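The Small Pleasures of a Pink Cup

Some people collect teapots. Elínborg Ketilsson collects the moment just before the tea, when the cup is on its plate and the table is clear enough to enjoy looking at it. She has been laying tables for friends, cafés and the odd wedding for years, and I've never met anyone who could talk for so long, or so happily, about where a cup should go!

Her starting point is colour, and she likes it quiet. A dusty rose cup on a plate that is nearly white, with only a breath of pink in it, is her idea of a perfect pair. They're close enough to belong together without looking as if they came out of the same box. Put them on pale wood and the grain does the rest, all those long honey and cream streaks running underneath like a cloth you never have to iron.

She doesn't centre things, either. The cup goes towards one side of the plate, which leaves room for a biscuit, a spoon or whatever else you've got in your hand when you sit down. A bit of bright blue next to the pink wakes the whole table up. 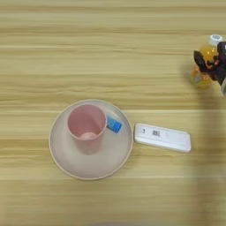
Wood that can take it

Ask Elínborg what matters most and she'll pat the tabletop. Hers came from Jorna, a two-person workshop run by Isamu Uchida and Kohei Higuchi, who finish every top by hand with 6 thin coats of oil. Uchida told me he rubs down between each one and still gets excited when the darker lines in the grain come up. (I've seen him do it. He calls people over.)

They've made 305 tables so far, and a good many come back for a fresh coat after a few winters. Ring marks don't bother him. A soft cloth, a dab of oil, 60 minutes left alone, and most of them fade into the pattern. His one plea is that you go with the grain when you wipe, never across it.

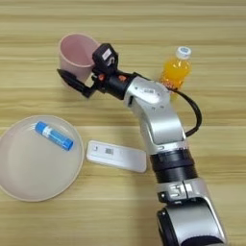 Higuchi is the one who worries about edges and corners, and he has strong feelings about coasters, which he thinks hide the best part of the table. Elínborg agrees with him, up to a point. She keeps a few in a drawer for guests who look anxious, and she brings them out in July, when the glasses are full of ice and everybody puts them down wherever they like.

Her own breakfast is still one cup and one plate, set out at seven in the morning while the kettle gets going. I've started doing the same at home, with a chipped green mug and a saucer that was my aunt's, and I'm looking for something blue to go with them.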